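Living With a Padded Mat

Sooner or later every workshop gets a padded mat. You buy one for your knees, then another for the bench, and within a year you own more foam than a gymnastics club. I started with a single roll from the Valwood hardware store and now have opinions.

Cut it big. Foam shrinks a little in its first few weeks, and it does its shrinking at whichever edge you measured most carefully. Leave a finger's width all the way around and trim in a month, when you've forgotten and have to go find the knife again.

Dark colors hide stains. They also hide black screws, black washers and the little black cap off the glue. Keep a magnet on a string hanging by the bench and run it over the mat before you sweep. 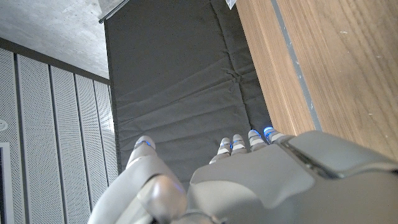 A dark gray mat forgives most things except sawdust.

Sawdust is the real enemy. A shop vac on full power will lift the mat, swallow a corner and howl about it. Turn it down, use the brush head, and work away from you. For the fine stuff that's left, a barely damp cloth does fine. A soaking one makes paste.

Grease needs dish soap, warm water and patience. Dab it, wait five minutes, dab again. I once tried the heavy-duty orange cleaner they swear by over in Gavinholm. It took out the grease and the top layer of mat along with it, so I suppose it was fair to both parties.

Corners that curl can be coaxed flat. Roll the mat the opposite way overnight, tie it with an old bathrobe belt, and lay it out in the morning with something heavy on each end. Paint cans are good. Books are good too if they're books you've given up on.

If your mat slides, wash the underside first. Mine skated across the floor all of March before I flipped it over and found a layer of dust thick enough to plant. Shelf liner underneath helps with whatever sliding remains. Double-sided tape helps as well - right up until you move.

Don't park anything hot on it. Heat guns, glue guns and fresh drill bits all leave a dent you'll be looking at for years. I keep a chipped floor tile at one end for exactly this.
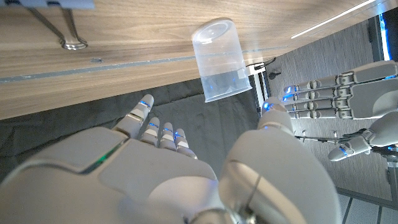

Can I put a foam mat in the washing machine?
Small, thin ones may survive a cold gentle cycle if the label allows it, but thick foam soaks up water and can tear under its own weight. Wash those flat with a sponge, rinse, and stand them on edge in the shade until they're dry all the way through.

Old mats cut down nicely into drawer liners, and a strip along the garage wall will save your car door a good many chips.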